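Moving house with a desktop computer: your questions answered
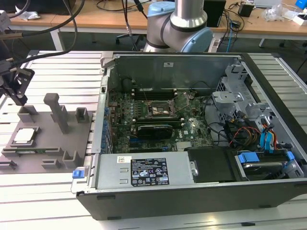
Ballarat, 27 August 2011

I get a pile of emails every time I mention that I've moved house again (eight times now, yes, I know), and most of them are about the computer. So I've put my answers in one spot.

Do I need the original box?
Nope! I chucked mine years ago. A sturdy moving carton and two old doonas have done me fine, and the doonas need to get to the new place anyway.

Should I take parts out first?
If you've got a big heavy graphics card or a whopping great cooler, I'd take those out. Memory I leave alone for a trip across town. Ashraf Hegazy wrote in to say he strips his right down to the motherboard every time, processor and all, but he also enjoys that sort of thing.

Upright or on its side?
On its side, motherboard at the bottom, on the back seat. I drove 28 km of corrugated dirt that way last October and it started first go.

What about my files?
Back them up before you pack a single cup. Mine go on a 50 gig drive that rides in my handbag.

How do I remember where the cables go?
Masking tape and a texta. Lizeth Cusi uses coloured pegs, which is much prettier, and I've pinched the idea for the telly.

Will the removalists insure it?
Depends who you get. I used Drudora last time and they wanted a list of everything worth over a certain amount, so ring and ask before you book.

Can I turn it on straight away?
If it's been a freezing morning I let it sit in the lounge room for a few hours. Have a cuppa, find the kettle first!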